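HOME EQUIPMENT AND ITS CLAIMS
Handout 2: The microwave oven
Course notes, Thandeka Zwane

Read before the November session. Bring the notes from Handout 1, we'll need the wattage table.

1. What the panel promises

A countertop microwave does one thing. It puts energy into food, mostly into the water in it, at a rate set by the power level, for a length of time you choose. Everything else on the front is a way of picking those two values, sometimes under a flattering name. Keep that in mind when a shop listing advertises "smart" anything. 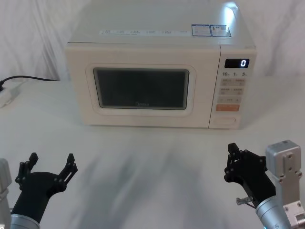
I asked last year's group to rank the features they'd pay extra for. Defrost came first, preset menus second. Hardly anyone could say what the oven does differently when defrost is chosen. On most basic models it runs at reduced power, or switches the power on and off, and you still have to turn the food over. That's useful. I'm less sure it's smart.

Preset menus deserve more suspicion. A preset for rice has no idea what bowl you used or how cold the rice was. Some ovens have a humidity or weight sensor, and then the claim is worth a look. Without one, the preset is a stored guess.

2. Sterilizing

A few panels offer a sterilizing program. Treat this with care. Microwaves heat unevenly, and a cold spot in a sponge or a baby bottle stays a cold spot whatever the button is called. Ask what was tested, with what load, and who paid. The Peeters leaflet (in the course folder) gives a percentage and no method. The Trakus one gives neither -- read it anyway, it's short.

3. The time keys

My favorite part of any panel, for what it's worth. Keys that add a fixed amount of time are plain, quick and make no claims.

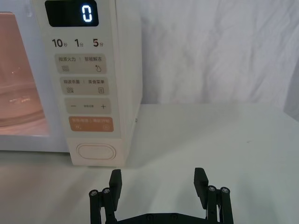 Fig. 2. Control panel with labels for 10 seconds, 1 minute and 5 minutes. The two buttons below carry paired labels: microwave power and smart defrost; microwave sterilizing and food menu.

4. For discussion

Huner's listing says 600 watts. Is that input or output? Find out before you argue about it.

Take the reheating chart from Trorkport and work out the energy delivered at each setting. Show units. Then say which settings you could have matched with power and time alone.

Written answers to room 406, one page at most.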